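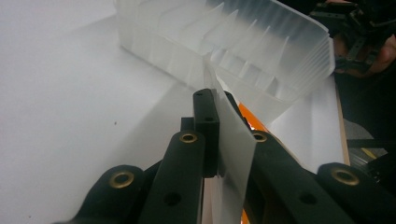

Foto: Danylo Derkach / Arquivo Forklow

Categoria: Arrumação e armazenamento › Galerias

Caixas nervuradas e folhas divisórias

Galeria dedicada ao armazenamento vertical de folhas finas de plástico. O assunto parece menor até se juntarem 100 folhas numa prateleira. Empilhadas na horizontal, aderem umas às outras e riscam-se ao serem separadas. Em ranhuras, cada folha fica isolada e sai sem arrastar as vizinhas.

Na fotografia de abertura, folha branca fosca, translúcida, presa entre duas garras pretas, com a extremidade superior ainda numa das ranhuras da caixa. A caixa é de plástico branco translúcido, nervurada, e assenta num tampo branco.

Notas de utilização

Orientação. As folhas guardam-se sempre na vertical. Uma folha inclinada entre duas ranhuras deforma com o tempo — o empeno nota-se primeiro nos cantos.

Carga. Na oficina da Larnstead trabalhamos com um máximo de 25 folhas por caixa. Acima disso a extração torna-se lenta e as bordas começam a marcar.

Extração. Puxar no plano da ranhura, sem torcer. Se a folha prender, recuar 2 cm e voltar a puxar. Forçar de lado abre a ranhura e a folha seguinte passa a ter folga.

Limpeza. Pano de microfibra ligeiramente húmido, sem álcool. O acabamento fosco retém gordura dos dedos e as manchas veem-se bem em contraluz. Secar antes de guardar.

Identificação. Etiqueta na caixa, nunca na folha. A cola deixa resíduo no acabamento fosco e a remoção com solvente altera o brilho. O número da ranhura segue na ficha de inventário, revista por Vaida Tamošiūnaitė em dezembro.

Inventário à data de 6 de março: 1.023 folhas, todas as espessuras incluídas. As folhas com cantos partidos foram retiradas e cortadas para formatos menores.

Itens relacionados
Gavetas rasas para papel vegetal — série Priltomia
Suportes verticais para acetatos
Armário Charpentier: medidas interiores
Etiquetas removíveis, teste de aderência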